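Rendez-nous les petits tournois

J'ai passé le week-end dernier les pieds gelés dans les gradins de Kiltcombe, un gobelet de chocolat dans chaque main, et je recommencerais demain ! Trois matchs de moins de 15 ans par jour, une sono qui grésille, des parents qui connaissent le prénom du gardien adverse. Le hockey junior que j'aime est là, dans ces patinoires de 500 places où l'on entend les carres mordre la glace.

On me répète que l'avenir appartient aux grands regroupements : des centres à quatre surfaces, des équipes d'élite dès 12 ans, des matchs à 300 kilomètres de la maison. Je comprends l'argument sportif, et je ne vais pas prétendre que le niveau n'y est pas meilleur. Mais allez voir la finale que Pelside a gagnée en prolongation, sur un tir de Lucero Lozano parti de la ligne bleue (quel tir, mon Dieu, quel tir) et dites-moi ensuite qu'il manquait quelque chose !

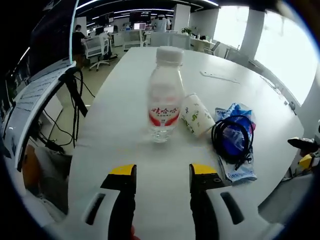 Ce qui me réjouit le plus, c'est la place laissée aux joueurs tardifs. Brigitta Sutter, qui entraîne Pelside depuis longtemps, fait tourner ses quatre lignes même à un but d'écart. Un défenseur maladroit en octobre devient précieux en mars, à condition d'avoir joué entre-temps. Dans un programme d'élite, on l'aurait remercié à l'automne.

Il y a aussi la question de l'argent. L'inscription à Kiltcombe coûtait 65 dollars par joueur, repas du midi compris. Pour ce prix-là, des familles qui ne verront jamais un camp d'été ont eu droit à deux jours de vrai hockey, avec arbitres, hymne et poignées de main.

Alors que les ligues gardent une fenêtre en janvier pour ces rendez-vous, et que les villes cessent de réserver toute la glace du samedi aux mêmes clubs. Pour ma part, j'ai déjà acheté des chaussettes plus épaisses.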